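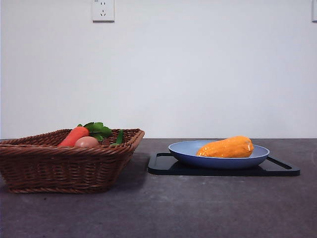

Respite and Short Stays: Frequently Asked Questions

Search this site Go

Prureo runs short stays for older adults at two houses, Otley and Clusham. These are the questions families ask us most often before a first booking. If yours isn't covered, call the house you're interested in and ask for the admissions desk.

What is a respite stay?

A respite stay is a short, planned stay in one of our houses. People book one when the family member who usually looks after them is traveling, having surgery, or needs a break. Others come to us after a hospital discharge, before they are ready to manage at home.

How long can someone stay?

The shortest stay is 4 nights. The longest is 6 weeks. If you think you will need more than that, tell us early so we can talk about a long-term room. A respite booking does not turn into a permanent one automatically, and you are never asked to sign for both at once.

Which house should I choose?

Otley is the larger house, all on one level, and takes guests who need help with walking, transfers, or personal care. Clusham is smaller and has stairs between the bedrooms and the lounge, with an elevator beside the front office. Guests living with dementia stay in the Chan wing at Otley, where the doors are secured and the staffing is higher. We do not offer dementia respite at Clusham.

Do you provide nursing care?

Otley has a registered nurse on duty day and night. Clusham has a nurse during the day and trained care aides overnight, with a nurse on call. Neither house can take guests who need IV therapy or a ventilator.

How far ahead should I book?

July is our busiest month and rooms at both houses usually fill well in advance. At other times we can often find a room within about 2 weeks. We keep one room at Otley for urgent requests. It can't be reserved, so call in the morning and ask if it is free.

Is there a deposit?

Yes. The deposit is $50 and it comes off your final bill. If you cancel before the assessment visit, we return it in full. After the assessment it is refunded only if the guest is admitted to the hospital or if we decide we can't meet their needs.

What happens at the assessment?

A member of the care team meets the guest at home, at the hospital, or at the house. They ask about mobility, eating, sleep, medication, memory, and daily routine. Please have a current medication list ready. It helps if the person who does most of the day-to-day care can be there, even by phone.

What should we pack?

Comfortable clothes for the length of the stay, nightwear, non-slip shoes, toiletries, and any glasses, dentures, or hearing aids, along with spare batteries. Label everything. Towels and bedding are supplied. Guests may bring a small chair, a radio, or framed photos. Please leave jewelry and large amounts of cash at home. We can't accept electric blankets or space heaters.

How is medication handled?

Bring all medication in the original pharmacy packaging, with enough for the whole stay. We cannot accept pills that have already been sorted into a weekly organizer. Staff check everything in with you on arrival and return what is left when the guest goes home. Guests who manage their own medication can usually continue to do so, and each room has a locked drawer.

Can you cater to special diets?

Yes. We prepare diabetic, vegetarian, low-salt, soft, and pureed meals every day. Allergies and thickened fluids must be on the assessment form. Mention likes and dislikes too. Guests can eat in the dining room or in their own room.

When can we visit?

Any time during the day. We ask visitors to avoid the lunch hour in the Chan wing, where a quiet room helps people eat. Evening visits are fine if you call first, as the front doors are locked after supper. Children are welcome with an adult. Dogs may visit on a leash at Clusham only.

Will insurance cover the stay?

It depends on the policy. Some long-term care policies pay for respite and others don't. Check with your insurer before you book. We can supply an itemized invoice and a copy of the care plan, but we don't file claims for you.

What time are arrival and departure?

Arrivals are in the early afternoon. Guests leave before lunch on the last day. If you are using a medical transport company, give us their name and pickup time the day before.

Page last reviewed December 2022

Share this page
2 shares
0 comments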